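Speaker notes: How a comic about a dead moon outlived its publisher
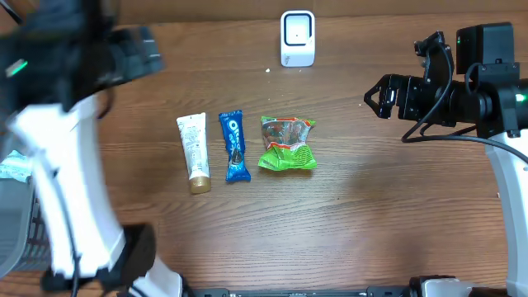
Elldale Library Comics and Graphic Novel Club

Start slow. Wait for the chairs to stop scraping. Ask who has read Illgate all the way through, and then who has read it in order. Expect far fewer hands the second time.

Opening bit: I bought my first issue because the cover promised a dragon. There is no dragon in that issue, or in the next 3. I have been a loyal reader ever since, and I'd like that considered when you judge my other decisions.

The setup, for people who came for the coffee. Illgate is a walled city on a moon that stopped turning. One side is always noon and the other is always midnight, and the rich live on the thin strip where it's permanently late afternoon. The Mokell are the ones who dig the tunnels under all of it. They don't speak in the first two volumes. Readers wrote in to complain. In volume three they speak, and readers wrote in to complain about that.

Pause here. If the laugh comes, good. If it doesn't, drink some water as though that was the plan.

Publishing history – keep this under five minutes, I mean it. Zakharchenko Press printed 2970 copies of the first issue and sold 1596 of them. The rest went into a storage unit, and the storage unit had a roof problem. So when a dealer tells you a clean first issue is scarce, he's right, and the reason is rain.

The press folded before the last chapter was drawn. What we have of the ending is the script and a handful of pencil pages. Read the gate scene out loud (page marked with the bus ticket). Don't do the voices. I did the voices last time.

Main point, say it plainly: the writer never explains why the moon stopped. Every sequel and spin-off since has explained it, each one differently, and each explanation makes the city smaller. The bell story is the best of them and I still wish I hadn't read it.

Skip the part on lettering if we're past the half hour. If we aren't, show how the Mokell balloons have no tails, so you can't tell which digger is talking. My copy has one balloon with a tail. I've decided it's a printing error and will not be taking questions on it.

Questions. Someone will ask about the movie. The answer is that there was an option, and the option ran out.

Reminder before they leave: the February book is the collected spin-offs, up to volume four. The library has 2 copies, so share. Return the good pointer to the front desk.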